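Robot arms learn when to slow down

24th November

A robotics group at Lokari has spent the autumn on a problem that will be familiar to anyone who has reached for a bag in a hurry, and its results, released this morning, are rather cheering. The method, which the team calls Skenis, teaches an arm to go quickly while it is far from a thing and to take its time over the last stretch, judging the distance from a small camera at the wrist.

The work began in September with 50 practice runs guided by hand, and grew to 1434 attempts in all. Plain black items on pale tables were a particular worry (there is so little for the camera to hold on to!), so a good share of the effort went there.

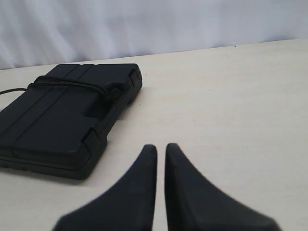
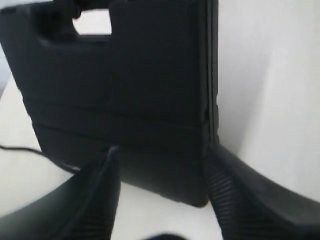

In the final round of 145 trials the arm missed its hold just 4 times, a good deal better than the older Zevberg method the group had used until the summer. The team is careful to add that everything was tried in a single room with kind, even light, and that a busy kitchen or workshop may well prove harder. Trials with dimmer lamps come next, and the training recordings will be shared once they have been tidied up.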